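Skirnutell Shape Block Set, with the Good Practice Card
Gerbridge Bench Supplies – page updated 16th April

Hi, I'm Dagný Ketilsson, and I look after the teaching and test pieces at Gerbridge. People write to me all the time asking for "the block set with the rules," so I've finally put both on one page. The rules came out of our own bench work at Turkamlow, where we argued over them for most of a winter!

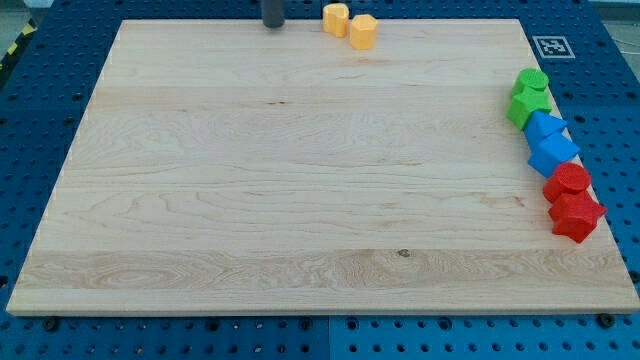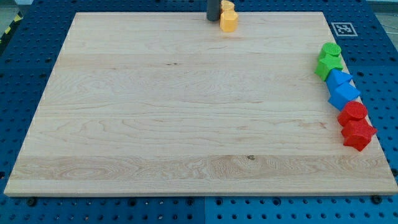 Skirnutell blocks on a wood board, with a marker on the blue table past the far right corner.

What you're buying is a set of small colored blocks in mixed shapes, plus a printed card with our house rules for tabletop pick and place. I'm very fond of the stars. They're a pain to grasp, and a gripper that handles cylinders all day will often make a mess of its first star, so please don't leave them in the bag.

About the card. It's a house standard, so don't go waving it at an inspector – your cell still needs its own risk assessment and whatever your local safety rules ask for. The card covers the everyday stuff that makes one person's test comparable with the next person's.

Start position. Write down where every block goes before the first run, and put them back there every time. Color pairs kept together are quick to reset by eye. If you park blocks along the side of the board, leave the middle clear as your working area.

Markers. Fix them flat to the table and keep them off the board. Boards get bumped and swapped, and then your reference has wandered off without you. Re-check your calibration if anybody has leaned on the table (they have).

Overhang. A block that pokes past the edge of the board counts as a different start from one that sits fully on it. Log it that way. We didn't for two whole months, and I still have a spreadsheet from October that I can't use for anything.

Tight spacing. Blocks that nearly touch are a harder job than blocks with finger room between them. Both are fair tests, but don't average them together. Gilmartin, who distribute for us, keep a separate sheet for each and I've stolen the idea.

Hands. Stop the arm before you reach in to reset. I don't care how slow it's moving. The card has this in the biggest type we could fit.

Retries. Decide how many you allow and say so in your write-up. We allow two, and a block knocked off the board ends the run.

The board, table, markers and robot aren't included. Any flat board will do, though I like one with a bit of grain – plain white makes life too easy for the vision side.

Spare blocks are sold singly, so tell us the shape and color when you order. Replacement cards are free with any order, just add a note at checkout.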